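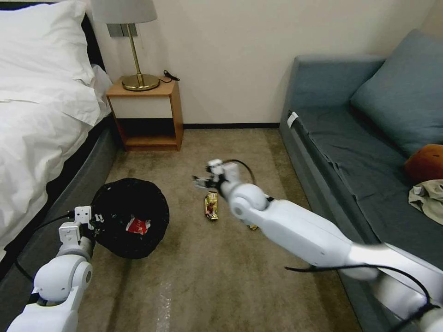

Best order for picking up trash in a small carpeted bedroom before vacuuming?

Posted by Kamarul Yeoh in Cleaning & Upkeep

What order should the floor be cleared in so that the vacuum only has to go over it one time?

Work from the wall farthest from the door back toward the door. Pick up large dry items first, then anything with food residue, then small pieces by hand, then vacuum. Keep the bag or bin in one spot and carry the trash to it.

That is the short version from the pinned guide. My case is a furnished rental room in Gelville, with a bed on one side, a sofa on the other and beige carpet between them. I have 20 minutes between checkout and the linen delivery. The usual litter is snack wrappers, paper bags, drink bottles and fruit peel. I have been using a loose bag on the floor because the bin is small. Should I keep doing that, and does the sofa get cleared before or after the floor?

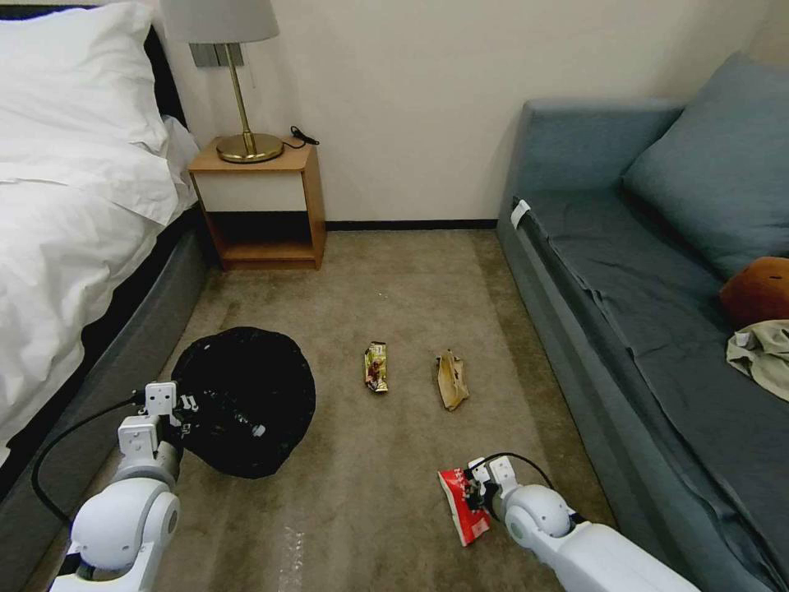
Garbage bag opened on the carpet, wrapper and paper bag still to pick up.

Search this site Go Advanced search

Nilsuwan
2 replies

A loose bag is fine for a room this size. The problem is the opening. Thin bags close as soon as something light lands on the rim. Before you start:

1. Shake the bag out fully and push the base flat with your hand.

2. Fold the top edge outward into a cuff the width of your palm. The doubled plastic holds the mouth open.

3. Set the bag beside the bed, out of the walking line, with the mouth facing up.

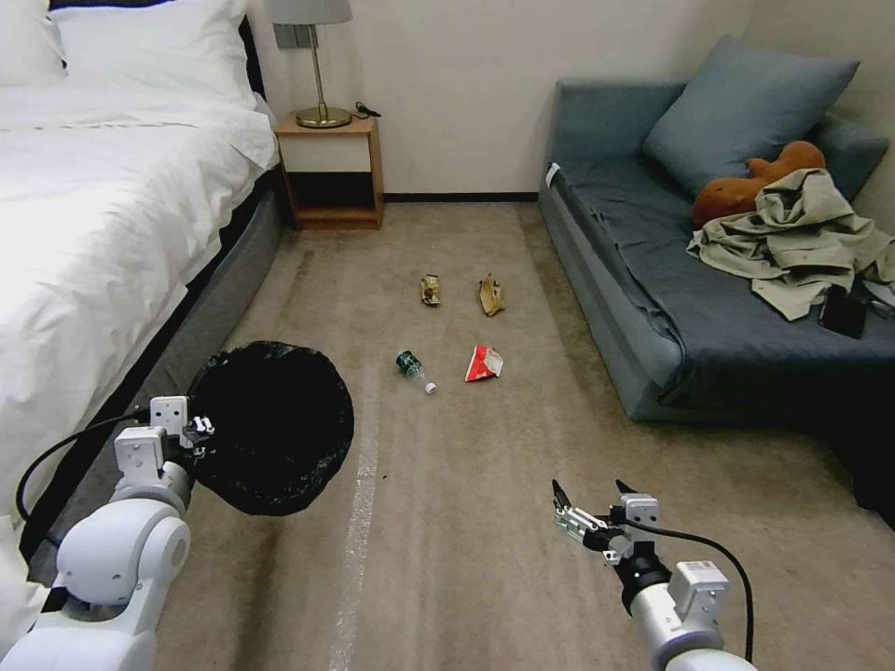 4. Clear the floor completely before touching the sofa. You need somewhere to stand, and a wrapper that gets stepped on leaves crumbs pressed into the pile.

5. Move to the sofa. Clothing and toys go in a lost property bag, labeled with the room and the checkout date. Never put them in the same bag as trash, even for a minute. Check under any clothing for phones and wallets.

6. Run a hand along the gap between the seat and the back.

7. Vacuum from the nightstand wall toward the door, with overlapping strokes.

I use the Monder 6 gallon liners in the bin and a bigger unbranded bag on the floor. The liners are too short to cuff.

Umeck

Just use a bigger bin. Bags on the floor get kicked.

Nilsuwan

A bigger bin does not fit beside most of these beds without blocking the nightstand. If the bag gets kicked, put a folded towel in the bottom before you open it out. It adds enough weight to keep the base in place. Take the towel out before tying.

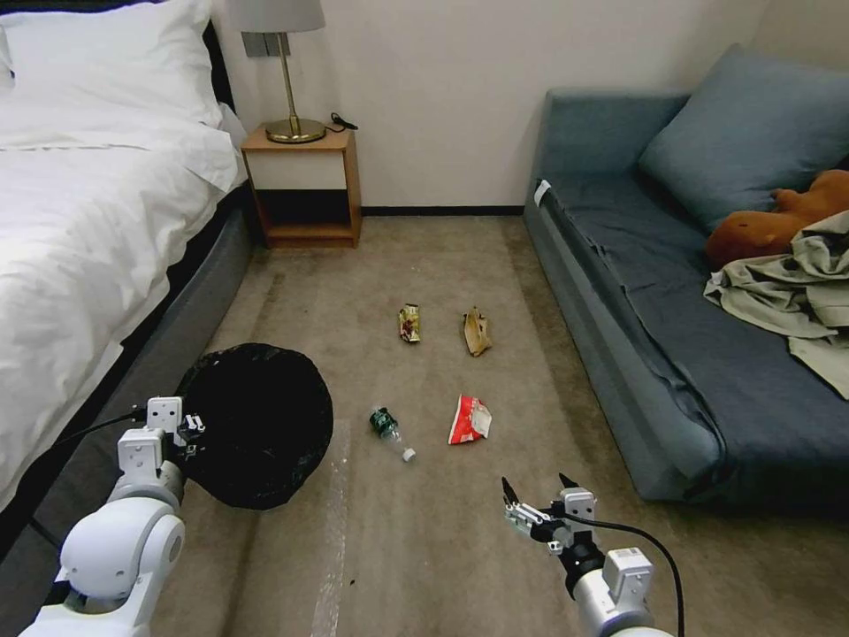

Recycling changes the order slightly, so check what the building accepts before you sort. Ours takes plastic bottles and clean paper and rejects film. With a floor like this one, the banana peel and the chip bag would go straight into the black bag, and the plastic bottle would be set aside by the door. Empty any liquid into the bathroom sink first and put the cap back on. Paper bags with grease on them are trash in our building, and I do not spend time tearing off the clean half.

For marks left by fruit, blot with a white cloth dampened in cold water. Do not rub. Colored cloths can transfer dye to beige carpet. Let the spot dry before the vacuum goes over it, or vacuum the rest and return to it last.

Kamarul Yeoh

Tried the cuff. It holds for wrappers and paper but sagged on one side when I dropped a full bottle in, which I should have emptied. I did the floor first and the sofa second, and finished with 2 minutes left. I will keep the small bin for the guests and use the bag for turnover.

Still not sure about the towel. It picked up crumbs and had to be washed. Has anyone tried a ring of stiff cardboard inside the rim?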